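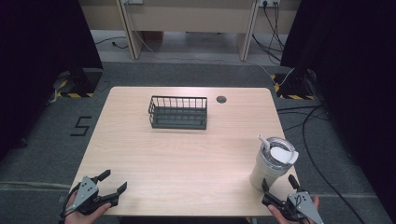
Can a robot clear my table yet?

I get asked this at pretty much every family dinner, usually by whoever is stuck with the dishes. So here's my June answer: sort of, slowly, and please don't give it the good glasses!

Take the chore I've been a bit obsessed with lately, which is putting a tumbler in a wire basket. A kid can do it while watching cartoons. For two grippers, though, a tumbler with a lid and a straw is kind of a nightmare. Grab it too high and you're squeezing the lid, bump the straw and it swings around, and then you still have to get the whole thing over the side of the basket and let go without tipping it.

The way people teach this now is by doing it themselves, with grippers in their own hands, over and over. Gülizar Akyol got me to try it for an afternoon and I was terrible. You lose all the feeling in your fingertips! My first 10 tries included four knocked-over cups, and I have a whole human brain to work with.

Remzi Yazıcı thinks we'll have something decent for tidying up in five years. I'd say 12, at least for a kitchen like mine, where the basket is never in the same spot twice and there's always a spoon hiding in it. Shop floors will get there sooner (same parts, same bins, all day long).

Meanwhile, I've got a sink full of cups and only my own two hands, so I'd better get to it.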